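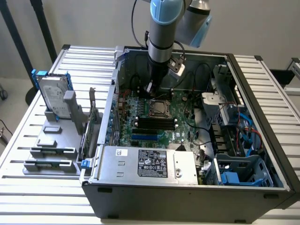 Workshop > Galleries > Desktop towers

The Duker bench – computer teardown, September

These pages cover the desktop towers that came through the Flarkanstead workshop in September. Most were office machines from Hervieu, retired after five years and sent to us for parts. Mathias Rüegg and Nighat Lodhi did the bench work. Emrys Craddock kept the log.

Tower 2777, side panel off
Black and silver chassis, laid on its side on the slotted aluminum table. The board is green, with a small Dell logo near the memory slots.

Processor socket
Square metal retention frame with a lever. Nighat checks the socket pins with a loupe before a board goes on the shelf, and bent ones go in the repair log.

Memory slots
Black slots with white latches are nearest the socket, then the blue ones. We test memory in pairs and bag it the same way.

Power supply
Silver unit, with the specification label on top. Supplies are load tested on the other bench. Nine passed this month – the rest went to metal recycling.

Drive cage
Gray metal and plastic, on the right side of the case. Drives are wiped before anything else is sold or given away.

Tested parts go to the Bivon store at the end of the month. Ask for Emrys at the front desk, open until 5.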